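Section 4: Setting up your Lultum bathroom fan timer

Welcome to the fun part! The fan is in, the cover is on, and now you get to teach the Lultum when to run. Set aside a quiet half hour the first time through (you'll be much quicker after that).

Before you start

Your electrician should have finished the wiring in Section 3. If the small green light on the wall control isn't on, stop and go back to the checklist on the inside of the box lid.

CAUTION: Never open the wall control while the power is on. All the steps below are done from the front buttons only.

4.1 Setting the run-on time

The run-on time is how long the fan keeps going once you switch off the light. We love this feature - it does more for a steamy room than any amount of wiping down.

1. Hold MODE until the display flashes.
2. Press UP or DOWN to choose your minutes. The highest setting is 59.
3. Press MODE once to save.

Note: The Lultum arrives set to 31 minutes, a great place to begin for a family bathroom. A powder room with no shower can go much lower.

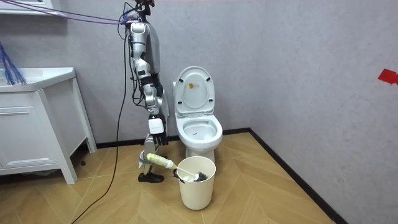

4.2 Setting the humidity trigger

With the trigger on, the fan starts by itself whenever the air gets damp. Give it a proper shower to learn from!

1. Make sure the room is dry and the door has been open for a while.
2. Press SENSE. The display shows a small drop.
3. Run a hot shower as you normally would, door closed.
4. Press SENSE again when the mirror fogs over. The drop stops blinking and your level is saved.

If the fan comes on every time somebody washes their hands, press SENSE and then UP to make it less touchy. One press is usually plenty.

CAUTION: Don't spray cleaner straight onto the sensor grille. Put it on a cloth first and keep the cloth barely damp.

4.3 Filter reminder

The Flonuslow filter is good for 2000 hours of running. When the display shows F, slide the old one out, rinse it under the tap, let it dry fully and click it back in with the arrow facing the wall. Hold SENSE and DOWN together to clear the reminder. After nearly 3000 hours it's time for a new filter, and you'll be able to hear the difference in colour-coded quiet mode (the blue light) straight away.

Note: Prumon filters fit the older model only.

Next, go to Section 5 to pair a second wall control.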